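## Teaching by hand, one ear of corn at a time
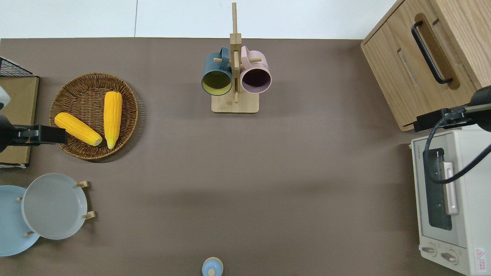

*Corn, mugs and toaster oven on the practice table at Anance.*

Anance has a new pitch, and it goes like this: you don't program the robot, you show it. A person works the arms by remote control, the computer records every move, and after enough rounds the machine is supposed to do the job without help. The kitchen project is called Otetti. The company says it took 425 recorded turns to teach the corn task and that the arms now get it right "nearly every time."

I'd like to know what "nearly" means. I asked for the number of test runs and got the number of training runs again. Those are different things, and a company that has been doing this for 7 years knows it.

The idea itself isn't silly. Anyone who has tried to write down how to pick up an ear of corn will see the appeal of skipping the writing. You grab it where it feels right, you lift, you adjust. An operator can do that through a pair of arms after a bit of practice, and the recording catches the small corrections that a set of written steps would miss. It also catches the bad habits. If the operator always comes at the basket from the same side, so will the robot, and I doubt it will cope well on the day somebody turns the basket around.

Then there's the table. My own counter has mail on it, and a bag of onions, and usually a cat. Otetti gets plenty of clear space between the basket and the oven. Fair enough for a start, but the brochure shows a family kitchen, and the brochure is what people will be buying from.

Wanyama, which sorts returned dishes for caterers, tried the same method last January. They recorded 1,021 turns with plates and cups and then switched suppliers. The new cups were a little wider. They had to go back and record another 100 before the arms would hang one up properly – and that was with a person standing by the whole time. Nobody puts those hours in the price.

Prirkik is selling a kit on the same principle and says any employee can be the teacher. Maybe. I'd ask who pays the employee while the teaching goes on, and what happens to the recordings when that person leaves.

Anance is taking visitors on Monday afternoons. If you go, ask them to move the mug tree a few inches before the run starts, and let me know what they say.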